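Right gripper drops off the bus when the wrist rolls, left one never does. Cable or connector?

Posted by Vivek Chauhan
2025-08-28
Filed under: Two-arm cells, cabling, grippers

Hi all, long-time reader, first time I've had a problem I couldn't find an old thread for.

I look after a two-arm cell here in Rastthorpe. Both arms are Cika, both grippers are the Plekholm parallel ones with the electric drive. The job is room tidying, mostly trash: pick stuff up off the carpet, drop it in the bin, then get the bag knotted and out. The left arm handles the bin and the bag, and the right arm does nearly all the floor picking. So the right wrist works a lot harder, and I suspect that matters.

What happens is this. The right gripper is fine for ages, then somewhere in a move it goes dead for a moment and the controller throws "tool not responding." The arm stops where it is. I clear the fault, the gripper comes back without a power cycle, and we carry on like nothing happened. Sometimes it's good for the rest of the day. Sometimes it does it again on the next pick. 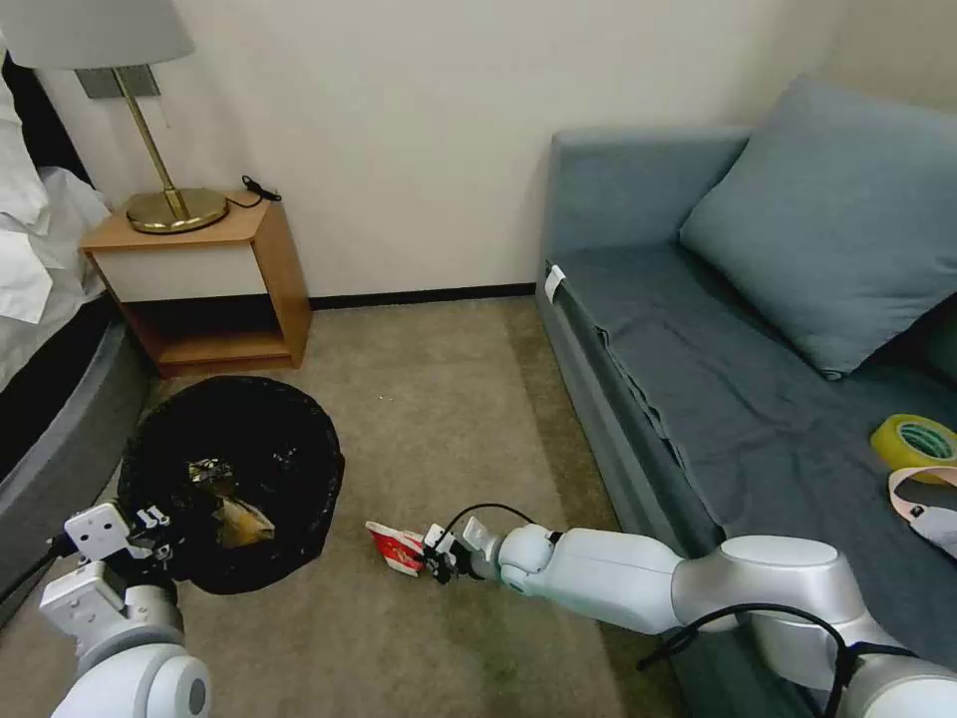
Paper cups and food cartons are the worst for it, and I think that's down to the pose. They lie every which way, so the planner ends up rolling the wrist a long way to get the fingers across the narrow side. Picks where the wrist stays close to neutral almost never fault. I pulled the log for July and the right arm had done 1146 picks with the gripper faulting on a bunch of them, nearly all with the roll joint well past where it normally sits. The left gripper had none, zero, all month.

Things I've already done:

Swapped the two grippers over. Fault stayed on the right arm, so I'm happy it isn't the gripper itself.

Reseated the plug at the tool flange. It was snug. Pins looked clean to me.

Lowered the roll speed. Faults got fewer but didn't go away.

Updated the tool firmware (didn't expect anything, got nothing).

The cable on that side is routed outside the arm. It comes off the top of the gripper, loops over the wrist and goes down behind the big round joint, then along the forearm. I set the loop up myself when we installed it, and I'll admit I did it by eye with the arm parked. I left what seemed like plenty of slack and put a tie on it.

The other thing that worries me is snagging. When the bag is out on the floor and the right hand comes in above it with the fingers open, that loop isn't far from a lot of things it could catch on. I haven't caught it catching, but I'm not watching every cycle either.
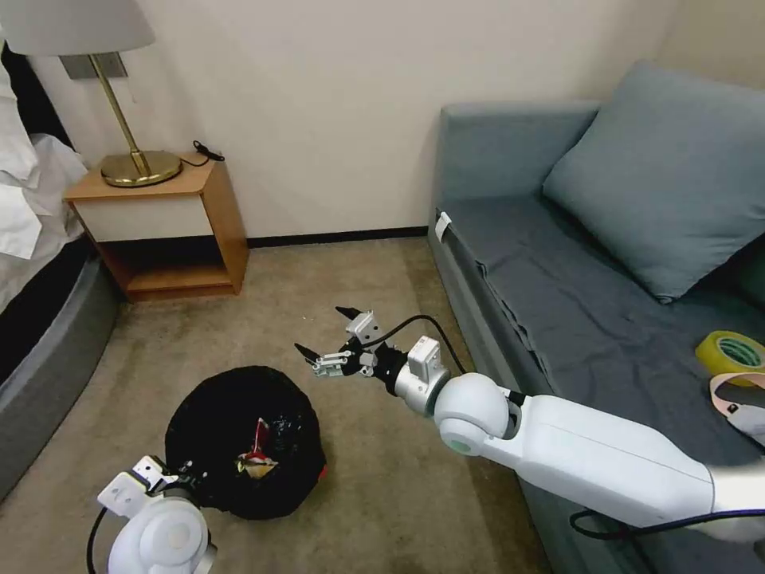
Bag work also means the two arms are down low and fairly close together, with the sofa on one side and the bed on the other, and the planner picks some pretty contorted elbows to stay out of everything's way. I can limit the wrist range in software if that's the answer, but I'd lose a chunk of the floor over by the sofa and I'd hate to do that to cover up a bad cable.

So my questions, sorry, there's more than one. How do I prove it's the cable before I spend money on one? How much slack should there be over the wrist? And does anybody run a sleeve or a guide on theirs, or is a plain loop okay if it's done right?

Thanks!

Bouchra Ouazzani

I'd put my lunch on the cable. A fault that follows the arm, shows up at one end of the joint range and clears by itself is a broken conductor inside a jacket that still looks perfect. I've had that three times on external runs, and every time the outside looked brand new.

Proving it is easy and costs you nothing but an hour. Do it with the arm in manual at reduced speed, and keep your hands away from the wrist whenever it's moving. Open a live view of the tool status (on the Cika pendant you want the communication counter, the plain red/green light updates too slowly to be any use). Then:

1. Start with the wrist neutral and note the error counter.
2. Roll slowly to one end of the range, stop, note it again.
3. Roll slowly to the other end, stop, note it.
4. Park the arm wherever the counter climbed the most and disable the drives.
5. With the drives off, gently flex the cable a little at a time, starting at the gripper plug and working back down toward the forearm.

When you reach the bad spot the counter will jump. On mine it was right at the tie, all three times. People pull the tie down hard and the cable then bends at that one point on every single move. It's like bending a paper clip back and forth.

If the counter climbs when you touch the plug and nowhere else, then fine, it's the connector and I owe you lunch. Check the socket side too. A pin that got pushed back slightly will still feel snug when you plug it in.

On slack: never set it with the arm parked! Go to the farthest roll in one direction with the wrist bent as far as your job ever bends it, and look at the loop there. Then do the other direction. The cable should never go tight, and it should never fold over on itself. I ended up with a free length of 200 mm more than the tightest pose needed, and that has been good for me, but my wrist is a different size from yours so measure your own.

For the fixing points, I use a wide hook-and-loop strap with a bit of foam under it, one on the wrist body and one on the forearm. Do it up so you can still slide the cable through with a firm pull. No zip ties anywhere that moves.

And please buy a cable rated for torsion as well as bending. Lots of "robot flex" cable is only rated for bending in a track, and a roll joint twists it. The one I replaced mine with was 800 mm end to end and it's still on there.

Chih-ming Chuang

Had something like this, turned out to be a setting. Try raising the tool timeout in the controller. Default is really short. I doubled mine and no more faults.

Bouchra Ouazzani (comment on the above)

Please don't do this as a first step. If the conductor is cracked you've just hidden the warning. And on a trash job you might get away with a gripper that goes quiet for a while, but it's still a gripper that isn't answering while the arm is moving.

Chih-ming Chuang (comment)

Fair. Mine wasn't rolling much, it was a busy network. Vivek's does sound more like a cable now that I read it again.

Kamonchanok Panyasiri

I agree with Bouchra on the cable, so I'll stick to the snagging and the sleeve part.

I ran plain loops for a long time on a pair of arms working around furniture and it can be okay, but the loop has to lie the right way. Think about which side of the wrist meets the clutter. If your right hand mostly comes in from the right and points down and to the left, you want the slack on the side facing away from whatever it's approaching. If it stands up over the top of the gripper, then it comes around to the front as soon as you roll. You may be able to fix most of it by clocking the gripper 90 degrees on the flange so the plug exits on the other side. You'd have to redo the tool frame, which is a pain, but you only do it once.

Sleeves: I like the braided kind, but be careful with those too. It makes the bundle stiffer, so it needs a bigger loop, so it sticks out more, and now you've made your snag problem worse. I'd only sleeve the part along the forearm where it rubs and leave the piece over the wrist bare. Trash bags are soft and slippery and they'll usually slide off a bare cable. They grab onto braid and strap ends, in my experience. Trim your strap ends!

Two small things you didn't ask. Tell the planner the cable exists. I added a fat capsule around the wrist to the collision model, bigger than the metal, and the weird elbows calmed down a lot. It did cost me a bit of reach at the edges but less than a hard joint limit would have. Also keep a tally of wrist cycles per cable, even just on a sticky note. I change mine on a schedule now and throw the old one out even if it tests fine.

What's your roll range, by the way? If the planner is free to use the full turn in both directions it may be winding the cable up over several picks and never unwinding it. I have mine go back through neutral between picks. It's slower by a hair and I've never missed it.

Vivek Chauhan (comment)

Okay, did Bouchra's test this afternoon. Counter sat still in neutral, sat still rolling one way, and then climbed by 656 while I was rolling the other way. Drives off, flexed it bit by bit from the plug, and it went crazy right at my tie on the wrist. So lunch is safe.

I've ordered a torsion-rated one from Tanabe, and I cut the tie off and put a loose strap on in the meantime, with picks limited to near neutral until the new cable is here. Kamonchanok, I checked, and yes, the planner was allowed the full range both ways with nothing bringing it back. Adding the return through neutral tomorrow. I'm going to try clocking the gripper when I fit the cable, so if anyone has a painless way to redo the tool frame on a Cika, I'd love to hear it.

Bouchra Ouazzani (comment)

Four-point method off a fixed pin, and take your time on the orientation part. Do it after the cable is on and strapped, or you'll be doing it twice.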